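# About Skimton Small Appliance Hire

Skimton Small Appliance Hire was founded by Sunil Weerakoon to supply kitchen equipment to people living in rooms without a full kitchen. The company began with toasters and kettles, lent by the term to students in Ralton, and now serves tenants, lodgers and small guest houses in Ralton, Rimby and Ham.

Our catalogue contains 281 items. All are intended for use on an ordinary table or worktop, and none requires fitting. Every item is cleaned, inspected and electrically tested at our Rimby workshop before each hire, and a copy of the test record is supplied on delivery.

## Breakfast equipment

Breakfast machines form the largest part of our business. Customers with a single shelf or a narrow table often have no room for a separate grill and hob, and a combined machine allows both to be kept in one place. The mint-green model in our range has a flat grill or sandwich-maker section at one end and a small saucepan on a heating station at the other, on one long, low base.

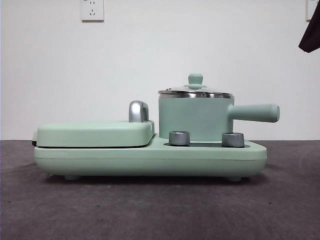

Hire is arranged by the month or by the academic term. Terms beginning in September should be reserved by the end of July, as demand in Ralton is high at that time of year. Replacement saucepans and lids may be ordered separately from the workshop.

## Our customers

We completed 2,100 hires last year, of which 200 were to guest houses. Landlords wishing to equip several rooms are invited to write to the Ham office, where accounts are held. Items may be returned to any of our three branches between 9 am and 4 pm.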